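Marking Out a Paper Floor: Our Term Project
Final report, Surface and Layout elective

Our group wanted to learn how to set out a large grid on paper with nothing fancier than tape, a chalk string and a good deal of patience. Kalliopi Georgiou brought the idea to us in April, after helping her aunt lay out a quilt on the lounge room carpet and finding that every row wandered off by the time she reached the wall. We all thought it sounded like an easy few afternoons. It was a lovely project, but easy is probably not the word I'd choose now!

We bought brown kraft paper from Pukoseo, the packaging shop near campus, and blue painter's tape because it peels up again without much fuss (Fatos Georgiev had strong views about masking tape, and he won). Our whole materials budget came to 228 dollars, most of it paper, and we still have a fair bit of the roll sitting in the cupboard if another group would like it.

The method we settled on was to put down the centre line first and work outward from it. Every other strip was then measured from that one line, never from its neighbour, so that a small error didn't get carried along from strip to strip. The two cross lines went down last, with one person holding each end and Cheuk-hei Wan crouched in the middle calling out "up a smidge" until we were all quite giddy.
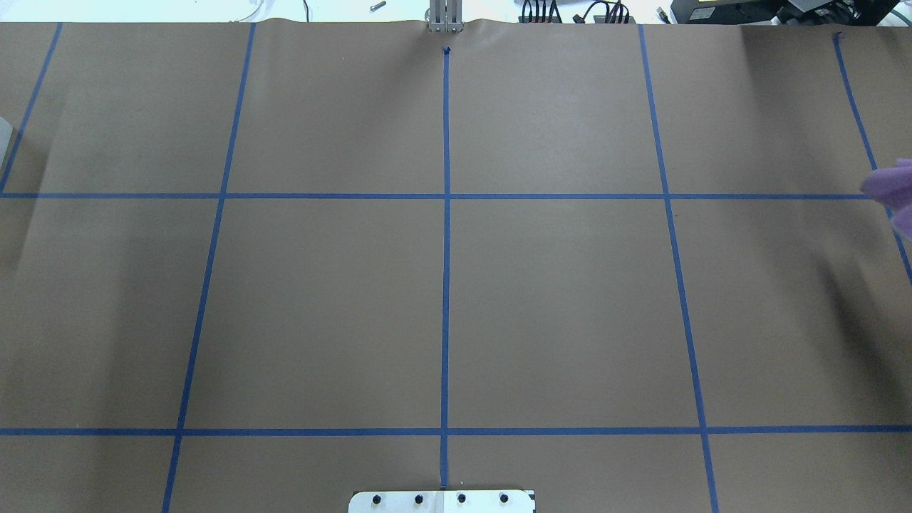

Figure 1. The taped grid on kraft paper, five lines one way and two the other.

I was very pleased with the crossings, which came out clean. The paper itself was harder to love. It has a curl in it from the roll, and along one edge it still lifts in gentle waves. We tried leaving a sheet under textbooks overnight, and that helped a bit, though we would have needed the whole library to do the lot. Our advice to next year's students is to unroll the paper early and let it relax before anyone comes near it with tape.

Colour was the other thing we talked about for ages. Blue on tan is very easy on the eye, and you can follow a line right across the floor. Something soft and purple, like the crumpled cloth in Figure 2, also stands out beautifully against the brown, and it gives you a feel for how big the squares are. 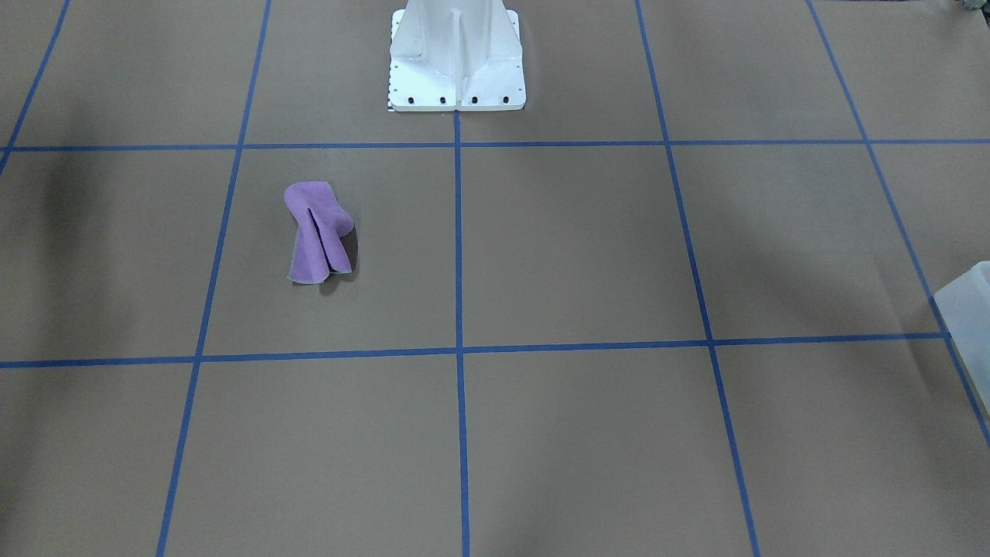

Amos Ridgeway

Looking back, I'd give more time to the second cross line, which slopes slightly in Figure 2. Part of that may be the angle of view, so I'd want to go over it with a tape measure before blaming anybody's knees. We also should have written down our measurements as we went, in one notebook, in one colour of pen. Ours ended up on three phones and the back of a bakery bag.

Many thanks to our tutor, Radomir Papadopoulos, for his kindness and for the loan of his good scissors, which are back in his top drawer.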